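Plinunano transfer logs – README

Hi! I'm Wing-sze Yang, and this is a small pile of throughput logs from my home network storage box, a two-bay Plinunano that lives on a shelf in my hallway. I started keeping the logs when backups began dragging, and by the time I'd fixed the problem I had more data than I knew what to do with. So it's all in this folder, free to use, and I hope somebody gets something out of it.

What's in here

There are 1342 transfer records, spread over 8 CSV files, one per network setup. Each row is one copy job: start time, direction (read or write), file count, total size in megabytes, seconds taken, and the drive temperature when the job finished. The file names tell you the setup, so tseng_wired.csv is everything that went through the Tseng switch over cable, and zollatberg_wifi.csv is the wireless stuff through my Zollatberg router.

The blank temperature cells are real blanks, by the way. The firmware stopped reporting temps after an update and I didn't notice for a while (sorry!). That hits 417 rows, nearly all of them in the two wireless files. Please don't fill them with zeros – I did that once and ended up with a very chilly looking chart.

How I ran the jobs

Most of the records come from a script called copyrun.py that my friend Tin-yau Yau wrote for me over a weekend. It picks a folder, copies it, waits 20 seconds, and then copies it back. The rest are just my nightly backups, which is why you'll see a lot of odd sizes and a few jobs that take forever. Look at the "source" column: "script" is the controlled stuff, "nightly" is real life. 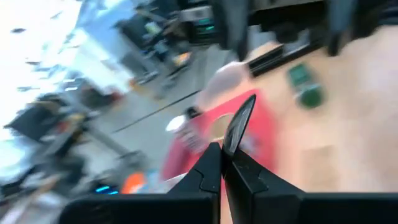
If you only want clean comparisons, stick to the script rows. The nightly ones are messy – my laptop goes to sleep, somebody starts streaming a movie, and the numbers go all over the place. I left them in anyway, as that's how people use these boxes.

Things to watch out for

Small files are slow. Really slow! Don't average them in with the big video folders or you'll get a number that doesn't describe either one. I'd split on file count first and go from there.

I also swapped one of the drives partway through, to a Drirkex of the same size. Rows from before the swap have "a" in the drive column and rows after have "b". Writes look a bit quicker on "b", but I changed the cable on the same day, so I wouldn't read much into it.

Times are local and in 24-hour format. Megabytes are the 1,000,000 byte kind.

License and changes

Use it however you like, a mention would be nice. Last change was Thu 22 July, when I fixed the swapped read and write labels in tseng_wired.csv (thanks, Tin-yau, for spotting that one). If you downloaded a copy before then, please grab that file again. The other files haven't changed.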